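Our visit to the Melis print works

I had been wanting to see the Melis print works ever since my aunt gave me one of their tablecloths, so when the open day came up I signed us both up before asking whether she even wanted to go. (She did!) We left the house far too early, drove the 61 miles to Gorkar with one stop for coffee, and still ended up waiting at the gate with a friendly crowd who had all had the same idea.

Anel Mokgethi took our group through the building. She started there as a color mixer and has been at it for 37 years, and I could have listened to her all day. The mixing room smells a little like wet chalk, and she let us stir a bucket of brick red with a paddle that was taller than my aunt. Getting a red that stays the same from one batch to the next is apparently the hardest part of the job, and she still keeps her old recipes in pencil in a school notebook.

From there we went up to the long tables, where two printers were working on an order of curtains. They move down the cloth without talking much, and the younger one told us that it took him a whole winter before he stopped smudging corners. After that came the steaming room, which was hot enough that most of us only put our heads in, and then the little museum with the old pattern books. My aunt found a leaf border she remembered from her mother's kitchen and had to sit down for a minute.

The remnant shop is at the end of the tour, and I would tell anyone to save some money and some patience for it. I went in for plain blue and came straight out with florals, because once you start looking at all those reds and oranges on cream it is very hard to be sensible.

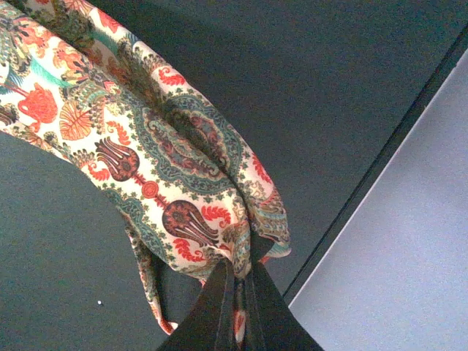 My aunt was better behaved and bought only enough for two cushions, though she did go back for thread. Lunch was bean soup in the yard, and we got home after dark. The next open day is in February, and you have to book ahead.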